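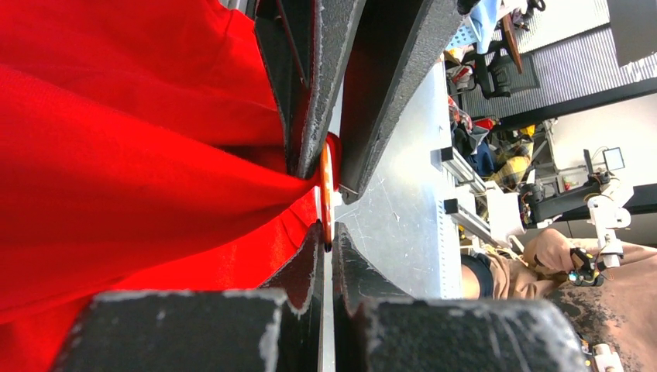
Red fabric between the fingers of a black gripper.

How to write the summary record of a regional expert meeting

By Duyên Quách

In January I was asked for the fourth time to be rapporteur at a closed meeting on regional water and border questions. It was the Ornex dialogue in Grondero, two days, 13 institutes from both sides of the Murolar basin. My first summary record, some years ago, was returned to me with so many corrections that I had to write it again from the beginning. I wish to share the method which I use now. It is written for junior staff of institutes and ministries who receive this task for the first time.

Before the meeting

Ask the organizer in writing which kind of record is wanted. A summary record, a chair's summary and a joint statement are three different documents, and many people use these words as if they are the same. A summary record tells what was discussed. A chair's summary belongs to the chair, and the participants do not need to agree with it. A joint statement is negotiated, and the rapporteur should not start to write one unless all delegations have asked for it.

Ask also about attribution. In most expert meetings you may report what was said but you may not tell who said it. Some organizers permit you to name the institute and some do not permit even the country. Get the answer before the first session, and keep the message.

Prepare a page for every session with the title, the questions from the agenda and the names of the speakers as they wish to be written. Check the spelling with the speaker personally, including the accents. My colleague Thắng Doãn found his name written in three ways in one record, and one of them was in the document that went to the ministry.

Check the names of places too. Rivers and border towns may have two official names, one on each side. Ask the organizer which form they use and whether both must be given. If both are given, decide the order once and keep it until the last page.

During the sessions

Sit where you can see the chair and hear the interpreters' channel. If you understand the original language, take your notes from the original, and compare with the interpretation in the break.

Do not try to write everything. For each intervention I note four points:

What the speaker proposes or asks.
What fact or document he or she refers to.
Whether it answers an earlier speaker.
How strong the wording is.

The last point needs most care. "We could consider" is different from "we are ready to consider," and both are different from "we support." When I hear a verb like this, I write it word for word in the original language and put a circle around it.

If a figure is mentioned, write the unit and the source next to it. At the Ornex meeting one speaker said that 900 households would be touched by a new crossing procedure, and another speaker answered with a figure of 100. Both were correct. The first was speaking of the whole district and the second of one village. I learned this only in the coffee break, when I asked both of them to show me their tables.

The same evening

Write the first draft on the same day. I usually begin after dinner and stop at 11 in the evening, finished or not. It is permitted to have bad sentences in this draft. Mark with a question sign each place where your notes are not clear, then ask the speaker at breakfast.

The structure

For a meeting of two days, I use this order:

1. One paragraph with the title, place, organizers and purpose.
2. One paragraph on participation, without names if the rule requires it.
3. One section for each theme. If two sessions treated the same theme, join them.
4. Points on which views were close.
5. Points on which views were different.
6. Proposals made for further work, and who offered to do it.
7. The next meeting, if a place was agreed.

Do not leave out the fifth part. Organizers sometimes prefer a record with only agreement in it, and then participants who disagreed will refuse the whole text. Two or three calm sentences for each difference are sufficient.

The language

Use past tense and reported speech. Prefer "said," "noted," "asked" and "proposed." Be careful with "stressed" and "underlined," because the reader will look for a political meaning in them. Avoid "claimed" and "admitted" completely.

Words for quantity of people are also sensitive. I keep this scale, and I tell it to the organizer together with the draft:

"One participant" means one.
"Some participants" means at least two.
"Many participants" means more than half of those who spoke.
"Participants agreed" is used only when the chair asked and there was no objection.

Sending the draft

Send it first to the chair, then to the participants, with a deadline and the hour of the deadline in local time. Ask for corrections to the speaker's own intervention only. If somebody wishes to change the words of another speaker, forward the request to the chair and do not decide it yourself.

Keep all versions with a number in the file name. Ms. Huỳnh, who kept our archive for many years, also asked for the handwritten notes in a closed envelope until the final text was accepted. I still do it. After acceptance, ask the organizer if the notes should be returned or destroyed.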